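Basketball Help Forum > Kit, Courts and Coaching

Outdoor ball for a mixed-age casual team, or just keep wrecking indoor ones?

posted by Plunix, Aug 31, 2024

Hi all, I've been lurking for ages and finally have something to ask. I run a very casual basketball group at the Clekent courts (the ones behind the leisure centre, not the school ones) and we've got into a muddle over balls. We started in May with two indoor balls that someone's cousin was throwing out. Lovely grip, really soft, and after a summer on rough tarmac they're as smooth as a bowling ball. Last week I went up for the easiest lay-up of my life and it shot out of my hands like a bar of soap.

Half the group say buy a proper rubber outdoor ball and be done with it. The other half moan that rubber bounces too high and stings your fingers when it's cold. I've also got a mix of adults and younger teenagers, so there's the size thing. Do I get a 7 and make the smaller ones put up with it, or a 6 and have the tall lads complain all evening? I'd really like something that lasts through to next spring. We play in nearly all weathers, apart from proper downpours.

Also, while I'm at it, how hard do you pump yours up? Mine came with a number printed by the valve but it's worn off, and I've been going by feel.

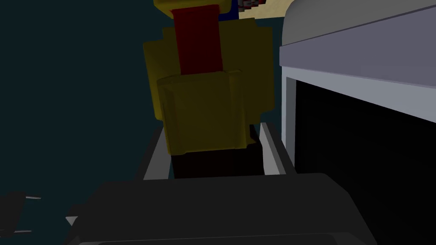 Getting a grip on something yellow

Thanks in advance! I did search first, but most of the old threads are about hoops.

Melnyk

Ooh, I can help with this one, I've killed more basketballs than I'd like to admit. Don't put an indoor ball on tarmac again, whatever anyone gives you for nothing. The soft cover soaks up grit and damp and then the pebbling goes, and there's no bringing it back (I've tried washing-up liquid, a nail brush, the lot).

What you want is either plain rubber or one of the ones sold as indoor/outdoor, with the composite cover. I've got one of each. The rubber one is three winters old and still going, but your lot are right that it's bouncy and a bit hard on cold fingers. The composite one feels much nicer to shoot with and I'd pick it every time if it was only me playing, but it's starting to go bald on one side already. For a group where it gets kicked over the fence and left in a car boot, go rubber and let them moan.

On size, get both! Honest answer. A 7 is the full men's size and a 6 is what women's teams use, and a decent rubber ball is cheap enough that you can own two. We use the 6 when we've got the youngsters with us and I've never heard a grown-up complain once the game got going. Big hands manage a smaller ball just fine, and the kids' shooting gets loads better when they aren't heaving it from the hip. 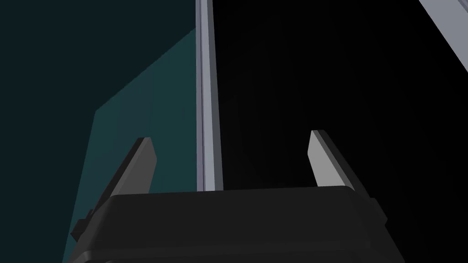
As for pumping it up, hold it out at about head height, let it drop (don't push it) and see where it comes back to. Somewhere near your waist is right for me. If it comes up to your chest, let a bit out. Do it on the court you play on, too, as my kitchen floor gives me a completely different answer. And wet the needle before you put it in! I ruined a valve by shoving a dry one in and was cross about it for a week.

Oh, and it'll feel flat on a frosty morning even if it was fine indoors the night before. Give it a top-up when you get there, then check it again once it's back in the warm.

Skodeton

Rubber. Size 6 for everyone. Keep it out of the car when it's hot, mine went egg-shaped and never rolled straight again.

Have you asked the leisure centre whether they've got old ones going spare? Ours had a whole cage of outdoor balls they never used and let us borrow a couple for the season. Can't promise yours will, but it's worth a knock on the door.

Plunix

Brilliant, thank you both. I'm going to get one of each size in rubber and hide the old ones. I did the drop test on our last survivor and it barely made it past my knees, so that explains a lot about my dribbling. Will pop into the centre and ask about spares as well.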